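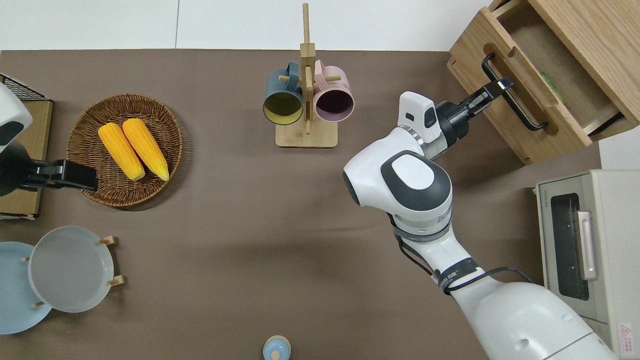

Cotlow two-arm bench cell, right arm on the drawer

Cotlow bench cell: setup and care

Two white arms, one brown mat and a kitchen that will never feed anyone. The Cotlow ships with Bolleo parallel grippers and enough black cable to moor a ferry.

Setting the drawer grip

Jog the right arm to the handle with the drawer already pulled out. Close the fingers at low force, then back off 2 mm. If the cabinet starts to follow the arm, you've skipped a step.

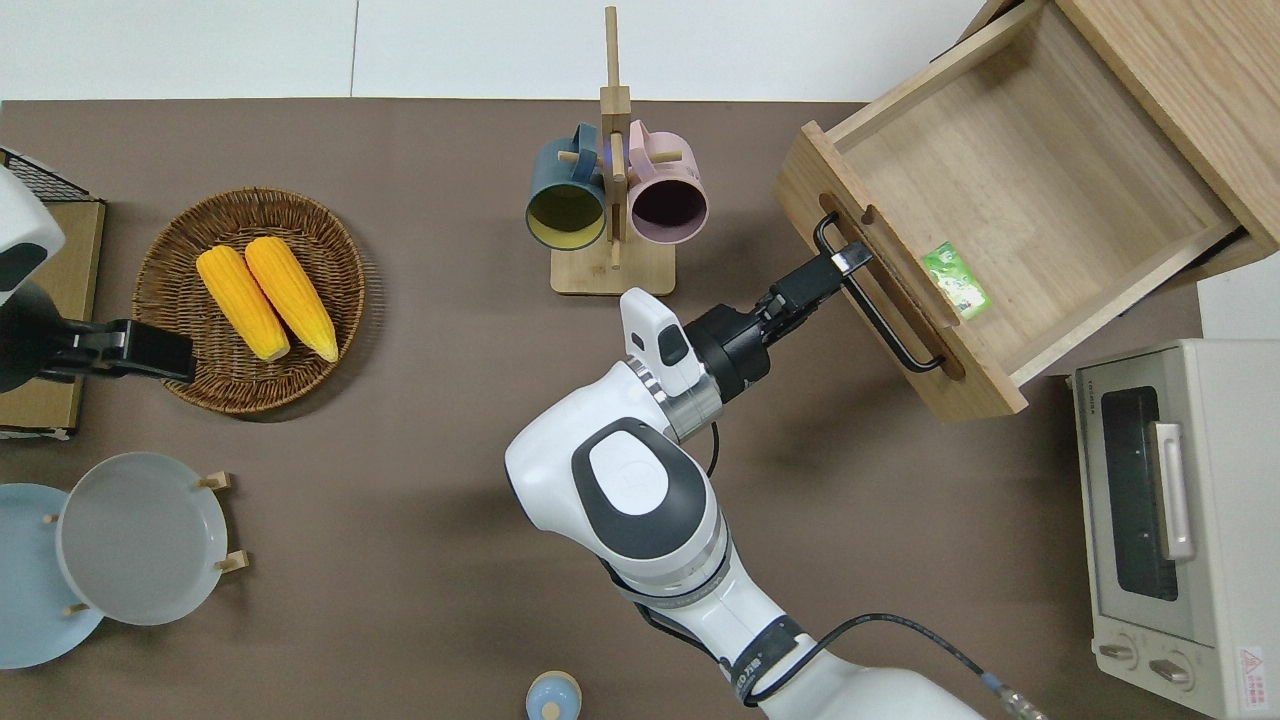 Routine care

Wipe the finger pads every Wednesday. Check the cable loops for rubbing, and replace the pads at 3,000 cycles or when plates start leaving the rack the fast way.

Plates get their own grip setting, saved as Keltow 3. Take the rim from above and keep the wrist upright.
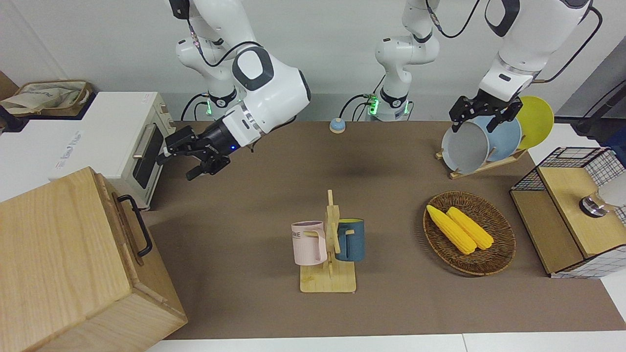
Spare pads come in packs of 5 from our Ellery warehouse. For anything involving a screwdriver, ask for Ravindran Subramaniam in service, preferably before you've used the screwdriver.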